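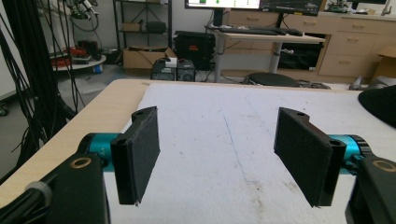
2025年1月17日 作業ノート(ザドステッド郷土史・新聞読み起こし)

昨日の続きから。マイクロ複写の束、ようやく448コマ目まで目を通した。残りは教区の寄付帳だけなので、先が見えてきてうれしい!

今日いちばんの収穫は、旧街道沿いにあった馬具屋の広告。Zadsteadの村には馬具屋が一軒もなかった、と以前の冊子に書いてあって、私もずっとそう思い込んでいた。ところが287コマ目の下段に、小さな活字で「馬具・革紐修理、Rurner商店、橋のたもと」と出ている。何度も読み直したけれど、確かに橋のたもとだ。Rurnerという名は国勢調査の写しにも一度出てきていて、そちらでは職業欄が「雑貨」になっている。同じ家が両方やっていたのか、代が替わって商売も変わったのか。こういう食い違いが出てくると俄然楽しくなる。

Érica Pachecoさんに見せたら、橋のたもとなら後の郵便取扱所と同じ敷地ではないか、とのこと。これは思いつかなかった。地籍図の写しと突き合わせること。古いほうの図は川筋が今と違うので、橋の位置をそのまま重ねないように注意(前回これで半日つぶした)。
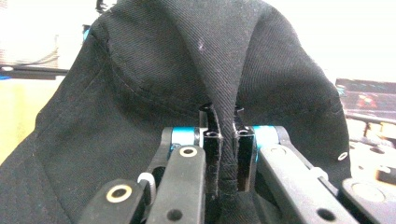

黒い綾織りの布、縫い目と小さな穴のあるあたり。

読み起こしの決めごと、あらためて書いておく。
・旧綴りは直さない。読めない字は□にして、推定は余白へ。
・広告も全部拾う。記事だけ拾うと店の名前がほとんど落ちる。
・値段は原文の単位のまま。換算はしない。
・地名の揺れ(Skusard/Scusard/Skuserd)は原文どおりに打ち、索引のほうでSkusardにまとめる。

Skusardの揺れは思ったよりひどくて、同じ日の紙面の中で二通り出てくる。植字工が二人いたのかもしれない。Nazar Sirkoさんは、記事を送ってくる通信員の癖だろうという意見。確かに家畜市の記事はいつもScusardで、学校の記事はいつもSkuserdになっている。署名がないのが惜しいけれど、綴りの癖で書き手を分けられるなら相当おもしろい。次の束で試してみたい。

索引は項目が4000を超えた。表計算のファイルが重くなってきたので、人名と地名で二つに割った。Marichka Derkachさんが並べ替えを直してくれて、敬称つきの名前が「M」のところに固まる問題はもう出ない。大助かり! 結婚後の姓への参照はまだ片方向しか入っていないので、誰か手が空いたときに逆向きもお願いします。

もうひとつ、Villanueva家の聞き取り。Estrella Mendozaさんが録音を起こしてくれたものを読んだ。祖母の代の洗濯日の話がとてもいい。井戸の水が足りない年は、朝のうちに川まで桶を運んだそうで、順番をめぐる喧嘩の話まで残っている。新聞には絶対に載らない種類の話だ。ただし「大水の翌年」という言い方が二回出てきて、どの大水かがわからない。紙面で確認できる大水は二度あるので、家の建て替えの話とつなげて絞れるかどうか。次に会うとき、建て替えが学校の移転より前か後かを聞いてもらう。

それから製粉所の写真の裏書き。Emilian Căpraruさんの読みでは「46袋、橋まで」。私は最初、数字の頭を9と読んでいたが、ほかの裏書きの4と並べてみるとやはり4だった。訂正済み。橋までということは、橋から先は別の荷馬車だったのだろうか。ここでまた橋! 馬具屋が橋のたもとに店を出した理由も、このあたりにありそうな気がしてきた。

次にやること
地籍図の橋の位置(古い図と新しい図の両方)
Rurnerの職業欄、前後の年の調査も見る
寄付帳の最初の束、馬具屋の名があるか
家畜市の記事だけ抜き出して綴りの表を作る
冊子の「馬具屋なし」の箇所、訂正文の下書き

寄付帳は綴じが弱っているので、開くときは枕を使うこと。枕は棚の二段目。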